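4. Setting up the Fevley dryer and running the first loads

Read this section before you switch the dryer on, even if you've owned one before. The leaflet in the box gives the set-up half a page and spends the rest on the app. Where our advice differs from the leaflet, we say so. The section was checked against the current model by Virgil Nistor and last revised on 21 November 2022.

4.1 Choosing a spot

The leaflet says the dryer can go "anywhere in the home." We doubt it. A heat pump dryer draws in room air, and in a cold garage it takes far longer to do the same job. In a closed closet it warms its own air until the run time creeps up and the motor complains.

1. Pick a room that stays above 50 degrees in winter.

2. Leave a hand's width of free space on both sides and at the back. The leaflet asks for less. We tried less, and the side panel got hotter than we liked.

3. Check that the floor is hard and level. Carpet blocks the lower intake.

4. Make sure the door can swing fully open. It's hinged on the right and can be changed over, but the job takes two people and a lot of patience. See section 9.

CAUTION: Do not plug the dryer into an extension cord or a power strip. It needs its own grounded wall outlet.

4.2 Letting it stand

5. If the dryer traveled upright, let it stand for two hours before you plug it in. If it traveled on its side, or if you don't know, let it stand overnight. The delivery crew may tell you it always rode upright. Let it stand overnight anyway.

6. Remove the foam block behind the drum. It is white, the drum is white, and the leaflet's drawing shows it on the wrong side. Reach in and feel for it at the left.

7. Turn the front feet until the dryer no longer rocks, then tighten the lock nuts. The level printed in the app is not good enough for this. Use a real one.

4.3 Water tank or drain hose

You can empty the tank by hand or run the hose to a sink.

8. To use the tank, push it in until it clicks. A tank that looks closed but hasn't clicked will stop the cycle with code 211, which the leaflet lists as "contact service." Push the tank in again before you contact anyone.

9. To use the hose, pull the short tube off the rear port, press the long one on, and hook the other end over the sink. Keep the end above the water line.

Note: Sosten sells an "anti-odor" cartridge for the tank. We ran one tank with it and one without through the whole of August and couldn't tell them apart. Rinse the tank once a week and keep your money.

4.4 The app

The dryer works without the app. We mention it because the leaflet strongly suggests otherwise. The app adds a delayed start you can set from your phone, a chart of past cycles, and a page of offers. The delayed start is also on the front panel: hold the Time button for three seconds.

If you do want the app, join the dryer to your network before you make an account. Doing it the other way around left us with two dryers on the list, one of which could not be deleted.

4.5 The first load

10. Run one empty cycle on Warm Air, 30 minutes. There will be a faint smell of new rubber. If the smell is sharp or like burning, switch off at the wall and call the store.

11. Wipe the drum with a damp white cloth. Factory dust comes off gray. Wipe until the cloth stays clean.

12. Load old towels first. Fill the drum halfway. The rating plate says 7 kilograms, and you can certainly push that much in, but the middle of the load will come out damp.

13. Choose Cotton, Cupboard Dry, and press Start. Ignore the time on the display for the first ten minutes. It's a guess, and not always a good one.

14. When the cycle ends, clean both lint filters. The second sits behind the first and is easy to miss.

Note on running costs: The box claims that Eco uses a third less power. On our plug-in meter, the same half load of towels took 2,519 watt-hours on Cotton and 1,674 on Eco, so the claim held up for that load. We remain less sure about jeans. Eco also ran nearly an hour longer, a detail missing from the box.

4.6 Taking clothes out

The Anti-Crease setting turns the drum now and then after the cycle ends. It helps if you're late by a few minutes. It does little for thin cotton left in overnight, whatever the panel says.

15. Take clothes out while they're still warm. Start with shirts and anything thin.

16. Feel the seams, cuffs and waistbands. If they're damp, hang the piece for an hour. Another cycle would only bake the parts that are dry already.

17. Smooth each piece by hand on a flat, clean surface and fold it loosely. Small creases in soft cotton mostly settle on their own. 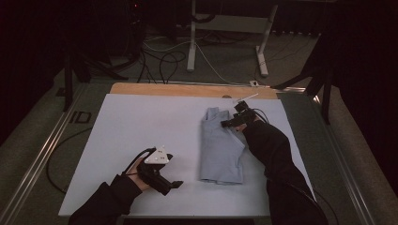 4.7 Problems in the first week

The cycle stops early. The moisture sensor is two metal strips inside the door opening. Dryer sheets leave a film on them. Wipe the strips with white vinegar and let them air dry.

The tank is empty but the clothes are wet. Check that the hose tube at the back went onto the correct port. There are two, and only one is labeled.

The drum thumps. Some thumping in the first minutes of a cold start is normal. If it goes on past that, recheck the feet (step 7).

The panel asks for a "care cycle." This is a reminder set by a timer. The dryer hasn't measured anything. Clean the filters, rinse the tank, and hold Start for five seconds to clear the message.

For filter care by season, go to section 5.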